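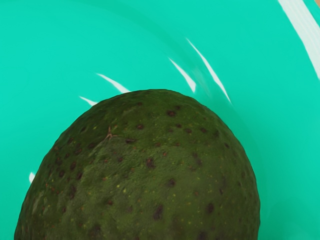

Home Notebook Episodes Recaps Archive Search

September 6, 2026

Edit notebook, recap episode 4 (the Ferneo couples one)

Okay, so I'm putting down everything from today while I still remember it, mostly for me and for Temitope, who has the morning shift and will open the project file wondering what I did to it.

The rough cut came in at 1547 seconds this morning. We need it under 1500 for the slot, and I'd like to land closer to 1480 so there's room for the new end card. The fat is all in the reunion dinner. I love that dinner! But we have Brutano and his ex talking over each other for ages before anybody says anything you could put in a headline, and you can't make out half of it anyway because of the music in the restaurant. I cut straight from the hug at the door to "so are you two back together or what" and it plays so much better. She laughs, he looks at the menu, done. The long version is still in the bin under dinner_full if anyone wants to fight me on it.

Then the Akande rumor section. We've been calling this the engagement segment in all the notes and I think we should stop, seeing as all we really have is her saying "ask me in February" with a grin on her face. That's it. The ring she had on in the interview is on her right hand in every take (I went back and checked the lot, both angles). I rewrote the voiceover so it says she "dodged the question," which she did. Old line was "all but confirmed," and I don't want us getting a phone call over that. New line is recorded as a scratch track in my voice, so please don't let it go out like that, I sound like I have a cold. I do have a cold.

Sound. The hiss on the sofa interview is the lapel mic on his side only. I tried the noise reduction at the usual setting and he went all watery, like he was talking from inside a fish tank. Backed it off by half and put a bit of room tone under it and now it passes on the small speakers. On headphones you can still hear it come up when he says "we were never really apart." Might cover it with a music swell there — it's the big line anyway, so a swell wouldn't feel out of place. Haven't tried it yet.

Music. The track under the beach walk is the one we're not cleared for online. It's fine for broadcast, but the clip version needs the other one, and the other one is shorter, so the cut where they turn around and wave comes in late. I nudged it. Temitope, could you look at that with fresh eyes? I've watched them wave so many times now that it doesn't look like waving anymore.

Captions. Whoever ran the auto captions (me) forgot to load the names list, so Jenddale is "Jen Dale" all the way through, and in one spot "gen deal." Fixed the ones in the first half. Second half still to do, and watch out for the bit where the host does the accent, the captions gave up there completely and just put a row of dots.

Viewer mail. There are 1004 messages in the show inbox since the last episode went out, which is a lot for us. I read the first 400 over lunch. People are very, very sure the baby talk was set up by the producers. It wasn't, or at least not by anyone in this room — he just blurted it out when the host asked what was next for them, and you can see her kick him under the table in the wide shot. I've put the wide in. It was sitting unused in the rough cut and I can't understand why, it's the best thing in the episode. A good few people also want to know where her yellow coat is from. No clue. Asked wardrobe, haven't heard.

Still to do:
Captions, second half
Real voiceover for the Akande line
Swap track on the clip version and check the wave
Try the swell over the hiss
End card (still the old one with last season's airtime on it!!)
Trim again if we're still over

Running time when I exported was 1496. So technically under, but the end card isn't in yet, and I have my eye on the airport arrival, where they wait for the bags for much too long. Saved as ep4_cut_c. Please don't work in cut_b, I broke something in the audio tracks there and haven't figured out what.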